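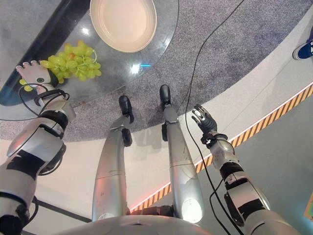 Raisin blanc sur table en verre.

Notes pour l'intervention, jeudi 23 mai

Diapo 1. Le raisin de table après la récolte
Saluer, remercier Ro-un Yeo pour l'invitation. Annoncer la durée : 20 minutes, questions à la fin. Sujet : ce que perd une grappe entre la vigne et l'étal. On ne parle pas de vinification.

Diapo 2. La rafle
Elle brunit avant que la baie ne change. L'acheteur regarde d'abord la tige, puis le grain. Rappeler que le raisin ne mûrit plus une fois coupé : une grappe cueillie acide reste acide. 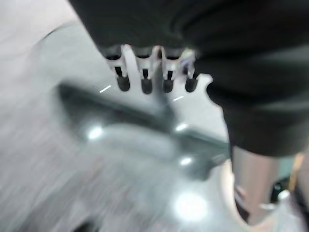
À Vandside, nous avons suivi 434 caisses en septembre. Deux causes de refus reviennent : rafle sèche et baies détachées. Donner les chiffres par variété seulement si on me les demande.

Diapo 3. Le froid
Refroidir le jour même. Ne pas laver avant la mise en chambre. Garder la pruine, elle limite le dessèchement. Citer l'essai de Medve, plus de trois semaines de conservation.
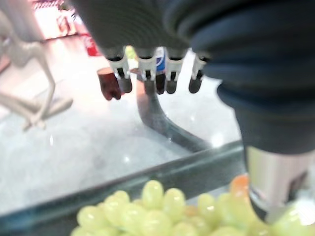
Diapo 4. À la maison
Bac du bas, sachet perforé, loin des oignons. Laver au moment de servir. Passer la parole à Storari pour la partie transport.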